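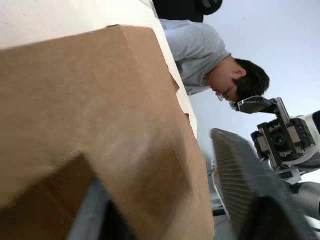 *Plain brown cardboard. Lockwood will take any box like it from August, whatever name used to be on it.*

**PRESS RELEASE – for immediate use**

**Lockwood shops to swap boxes instead of binning them**

Boxes in, boxes out. From August, 73 shops, cafes and workshops in Lockwood will pass used cardboard boxes to each other through a new exchange run by Fiker, the packaging reuse firm based on Erkemance Road. No charge to join in the first season. Households can drop off too, see the notes at the end.

The scheme is called Plullari. It ran as a trial over the spring with a handful of traders on the market side of town, and in that time 1524 boxes went out for a second trip. Wine boxes went to the bookshop. Bookshop boxes went to the candle maker. The candle maker's were mostly too small for anyone, which is a problem we are still working on.

Roel Smits, who started Fiker after years in a furniture warehouse: "A decent box gets used once, for a day or two, and then it's flattened. Recycling is fine but you're pulping something that still works. We want it back on a shelf by the next morning."

**How it works**

Traders leave boxes at the back door by 4pm, opened out flat if there's room, standing if there isn't. A cargo bike comes round. Boxes go to the sorting room on Erkemance Road where they are checked, sized and stacked. Members then order what they need by text message before 10am and get them the same afternoon.

Sizes are small, medium, large and "odd". Odd is free for anyone who turns up and wants it. Schools have been good takers of odd.

What gets accepted:

- clean, dry corrugated board, single or double wall
- scuffs and creases fine
- small tears on a flap fine, they get taped
- old labels fine if they can be covered

What doesn't:

- anything that has held raw meat or fish
- damp board, even if it has dried out since
- waxed or plastic coated boxes
- pizza boxes. Please. No pizza boxes

Boxes that fail the check go to normal recycling, Fiker pays for that.

**What the traders say**

Els Visser runs a ceramics shop and was in the spring trial. She used to buy new double wall boxes by the pallet. "I had nowhere to put them, they lived in the hallway and my staff climbed over them. Now I get what I need for the week and thats it. A couple of customers have asked why their mug came in a biscuit box. I put a note in now."

Noman Dogar of the bike workshop on the corner is a giver more than a taker. Parts come in, boxes pile up, and his commercial waste bill goes by volume. "We were paying to have air taken away basically. The bin is now emptied every other week and I've got the yard back."

Not everyone was sold at first. Dirk Verbeke, who sends out spare parts for old sewing machines, worried that second hand boxes would look shabby and split in the post. He tried it anyway for one month, with his lighter orders only, and has stayed in. Heavier orders still go in new board and Fiker says that is sensible. A box loses some strength each time it's loaded, and the sorting room marks each one with a pencil stroke on the base per trip. After 3 strokes it retires.

**Money**

Free until the end of the first season. After that a flat monthly fee, the same for every member, to be agreed at a members' evening before anyone is charged. Fiker has put in its own money for the racking and the 2 cargo bikes. There is no council funding at this stage, talks are going on.

**For households**

Drop off at the Erkemance Road side door, mornings only. House movers are welcome to take large boxes away as well, first come first served, and bring them back after if you can. Please don't leave boxes outside when the door is shut, rain ruins them and so do the gulls.

**Notes for editors**

Plullari is the name of the scheme, Fiker is the company. Captial P, one r.

Femke Jacobs handles press and can arrange visits to the sorting room, best time is after 2pm when the bikes are back. Roel Smits and Els Visser are available for interview, Noman Dogar by phone only during opening hours. Larger picture files on request from the press desk.

ENDS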